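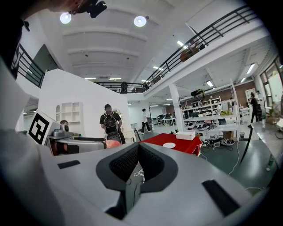 Nothing much gets learned from a clean demo, Marites Lacson likes to tell new collectors in their first hour with us, and most of them have worked out what she means by the end of the shift. Nemow gathers examples of everyday handling work and prepares them for teams that train robots. We don't build the robots. We pick things up, put them down, and keep a careful record of how it was done.

How the work is done

Our collectors use hand-held grippers with a camera on board. A person squeezes the jaws, moves an object, and the camera sees the job from the gripper's side. One try at one task is called an episode. Most episodes are short. A typical task might be moving a box from a table to a shelf, or setting a plate the right way up.

We work on an open floor under a mezzanine, with tall windows down one wall and several people busy at the same time. Tables and shelving get moved between sessions so that the same task is recorded from different starting points. We keep the fumbles too, labeled as fumbles, if the client wants them.

Our task list now has 181 entries. Each has a written card with the start position, the end position, and what counts as done. Kamonchanok Petchrat writes the cards and takes out the ones that collectors read in two different ways.

Checking

Every episode is watched by a second person before it leaves the building. Erick Langat runs this part. His group sends back anything with the wrong object, a missed start, or a grip that can't be made out. On a good day we deliver over 900 checked episodes. On the first days of a new task it is closer to 200, and we tell clients that before they sign.

Where we came from

Ketsara Limsakul and Manee Khamphan started the company as Khamphan Handling, with 7 collectors and one borrowed room. The name changed to Nemow when we took the present floor. Our first long contract was with Cukovik, who wanted kitchen tasks. Zalta followed with parts sorting, and that work is still going.

Working here

Collectors work four-hour shifts, morning or afternoon, with a break every 50 minutes. No technical background is needed. Training takes three days and is paid. Steady hands help, and so does patience with repeating a task. The next training group starts in October. Write to the front desk with your name and the shift you prefer, and Ketsara will call you back.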